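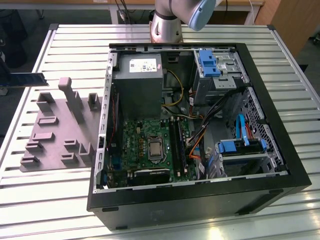 MOSFET gate driver gets hot with no load, what am I missing?

Posted by prallgate_fan

Hi all, I'm building a little motor controller and I've got a dual gate driver on a 12 V supply, feeding two fairly chunky MOSFETs. It all works on the bench at low speed, but once I raise the PWM frequency the driver chip gets too hot to keep a finger on, and that's with the motor unplugged! I figured no motor, no current, no heat. I've swapped the chip once already and the new one does the same thing. Inputs come straight off a 5 V microcontroller. Do I have a bad batch or is my board layout to blame?

serimine

Probably a bad batch. I had some like that in January and bought from a different seller after that, no more trouble.

greretport_bench

I wouldn't throw the chips out yet. The motor isn't the load your driver sees, the gates are. Every cycle it has to fill and empty both of them, and that power goes up with gate charge, supply voltage and frequency all multiplied together. Look up total gate charge for your MOSFETs. Say it's 82 nC each (big ones can easily be that), then at 100 kHz on your supply you're burning close to 0.2 W just in the gates, and a good part of that ends up in the chip if you have no gate resistors. Try a resistor of around 7 ohms in series with each gate and part of the heat moves out there. Dropping the frequency helps even more, if your motor doesn't whine too badly.

Also, do you have a ceramic cap right up against the supply pins? I once left mine an inch away and got ringing so ugly I thought my scope probe was broken. And if you're only using one side of the driver, tie the spare input to ground, don't let it float.

prallgate_fan

No gate resistors at all, oops. Ordering some now, and I'll move the cap while I'm in there. Thanks!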